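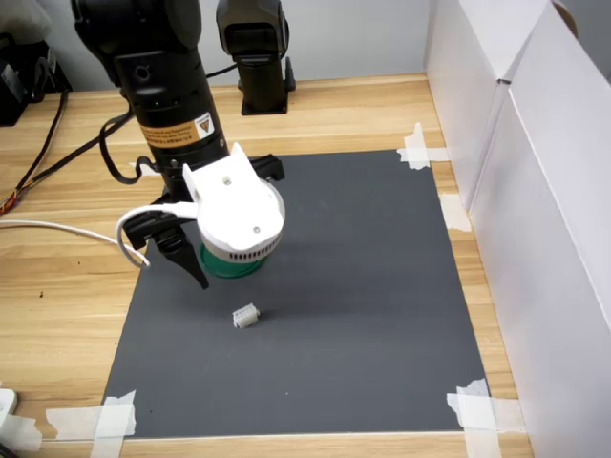 Planner rejects the final approach to small parts on the mat

Posted in: Motion Planning and Perception
Posted by: Cavalcanti Teaching Lab

Our laboratory runs the Zundero planner, release 2, on a tabletop arm with a second unit mounted at the same table. The part to be grasped is a small white connector. Over 652 trials, 53 ended with a "start state in collision" message while the fingers were still clear of the surface. The collision model includes the gripper, the table and both units. We request advice on which setting should be corrected first.

Rarkska Support Desk

The message usually means that the attached-object list has not been cleared. Please confirm the following before changing any tolerance.

1. Clear the attached objects at the end of each trial and log the result.

2. Compare the table plane in the planner with the height of the mat. If the plane was fitted to the wood, the mat thickness is missing from the model.

3. Repeat the check with the white part standing on the green lid. The raised rim must be entered as its own collision shape, and the cable should be masked out of the depth data.

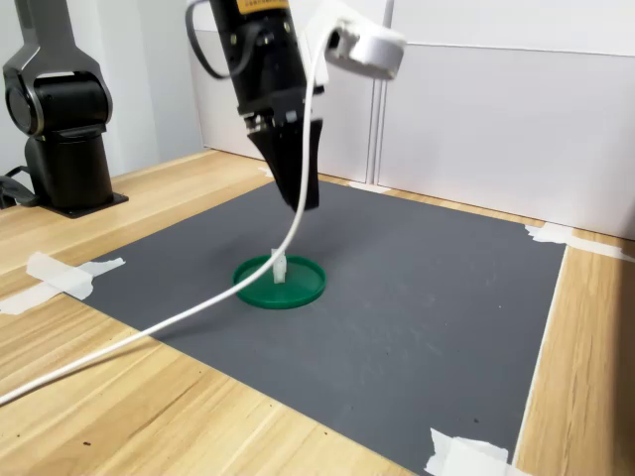

4. Export the planning scene at the moment of rejection and attach it to this thread.

Zikden Integration Group

We concur with step 2. In our own logs, 3,206 points had been assigned to the wrong surface after a recalibration.

Moderator of the Perception Board

Increase the padding and try again. If the message persists, reinstall the planner.

Rarkska Support Desk

Increasing the padding is not advised in this case. It enlarges the finger model and will produce more rejections near the mat.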